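Notes on the First Season of Automated Picking at Cleralthorpe

When Trorkalell announced that its returns building at Cleralthorpe would introduce robotic picking, I was in my second year as a shift coordinator there. I have been asked by several former colleagues to set down my view of the change, and I do so here in a personal capacity.

The returns floor receives mixed household goods. Items arrive without their original packaging, in no particular order, and must be lifted from a bin, identified and sent to the correct lane. Before October this was done entirely by hand, at 4 stations, by people who stood for most of their shift. The work was repetitive, and sore wrists and shoulders were a common subject at the start-of-shift meeting.

Management presented the new cell as a support to the existing team. Graleck carried out the installation, and each member of staff received two days of instruction before being assigned to it. I would have preferred a longer period. Several colleagues were still uncertain about the restart procedure when the cell entered regular use, and the printed guide ran to 188 pages.
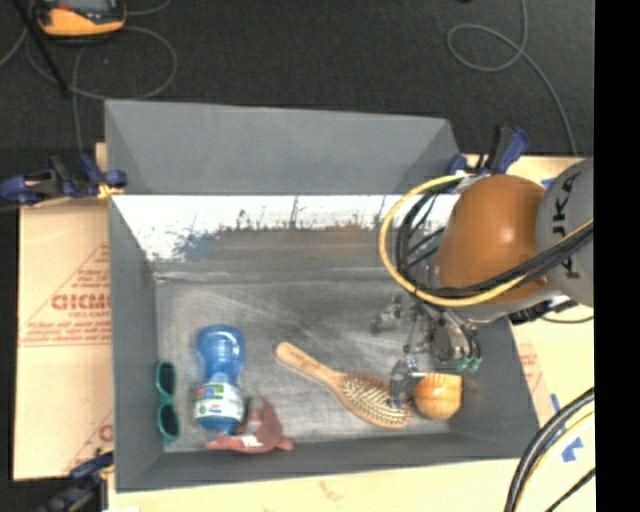 The duties of a picker have changed more than the job title suggests. An operator now prepares the bins, monitors the arm, and decides what to do when an item cannot be gripped. Soft goods remain the most frequent cause of a stop. A person can pick up a folded sleeve or a loose cap without thinking; the arm needs a usable edge, and it does not always find one. Those decisions call for judgment, and in my opinion the pay scale should reflect them.

Binta Okafor, our senior operator, raised a further point during the review. The old stations faced one another, and people talked while they worked. The cell is attended by one person at a time – a quieter arrangement, and for some a lonely one. Management has since agreed to rotate operators every 2 hours, and the rotation has been well received.

No positions were removed during the period I observed. Two colleagues moved to inspection at their own request, and one left for Afolabi. Whether staffing will remain at this level once the second cell is installed has not been stated, and I believe the team is entitled to a written answer before that work begins.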